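Handout for Week 6: How a Local Waste Rule Gets Made, and What Happens to It Afterward

Welcome back, everyone, and thank you for sticking with me through last week's long hour on zoning. This week should feel closer to home, because all of us throw things away and most of us have opinions about it. Please read this before Wednesday and bring it with you. I have left plenty of space in the margins in the printed copy, and I do hope you will scribble in it.

Our case is the food scrap rule in Histotham. You may remember that it came up briefly when we talked about public comment, and several of you wanted to know more, so I have moved it up from the end of the course.

1. What the rule says

The Histotham rule is short, only 2 pages, and I would like you to read the whole thing (it is in the course packet, after the map). In plain terms, it says that any place serving prepared food to the public has to keep food scraps apart from ordinary trash and have them hauled to a composting site. It covers restaurants, school cafeterias, hospital kitchens and the food counters inside grocery stores. Private homes are left out, and so are one-day events such as church suppers and bake sales.

Look closely at the words "prepared food." Does a gas station selling wrapped sandwiches count? The first draft didn't say, and the second draft answered it in a footnote. A great deal of local lawmaking goes on in footnotes, and I would like you to get in the habit of reading them.

2. How it got on the agenda

The usual story about a rule like this one is that people get worried about the environment and then their council acts. There is some truth in that, but the push in Histotham came mostly from the budget. The landfill contract was up for renewal, the new price per ton was a good deal higher, and food scraps are heavy. Once the staff report put those facts next to each other, council members who had never shown much interest in compost began asking very detailed questions about it.

Keep this in mind for your papers. When you are trying to work out why something passed, look for the contract that was about to expire.

3. Who does the work

A town can pass a rule and still have no way to carry it out. Histotham doesn't own a composting site, so it had to choose between building one and paying somebody else. It took bids, and the hauling went to Werkano, which already had trucks on the same roads. The agreement runs for 3 years, and there is a clause allowing the town to leave early if missed pickups pass a set limit.

We will spend some time on that clause in class – it is a nice piece of drafting, and I think you will enjoy it more than you expect to. Notice who has to keep the record of missed pickups. In the first version it was the hauler. In the final version it is the town.

4. The kitchen side

Rules are written in meeting rooms and followed in kitchens, often by people who had no part in the writing. During the comment period the council heard from 26 food businesses. Some objected to the cost, but more of them talked about floor space, pickup times, and who would train new staff when people come and go so quickly. Mughal, a small restaurant with a narrow back door, asked where a second bin was supposed to stand without blocking the way out. The fire code had a say in that too, and the final rule lets neighboring businesses share a bin.
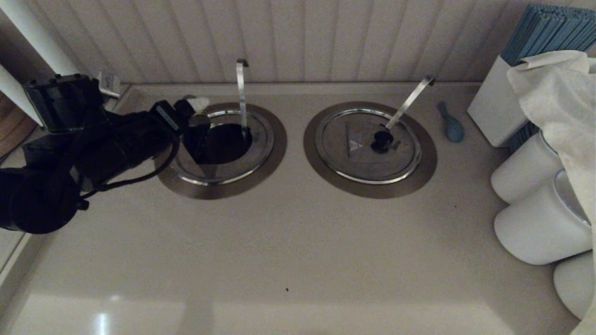 A serving counter with two round wells and two ladles.

5. A comparison

Grallden tried something similar and began with fines in the first month. Histotham gave warnings only until February. Please don't decide too quickly which was wiser! Grallden had more staff for inspections, and its rule covered fewer kinds of businesses, so the two places aren't a perfect match.

For Wednesday

Read the rule, the staff report and the hauling agreement, in that order if you can manage it. Then write a page on the following: if you could change one sentence of the Histotham rule, which would it be, and who would have to do something differently as a result? Quote the sentence in full so that we can all find it.

Papers may be handed in at the start of class or left in the tray outside my office. If the hauling agreement gives you trouble, start with the definitions at the back.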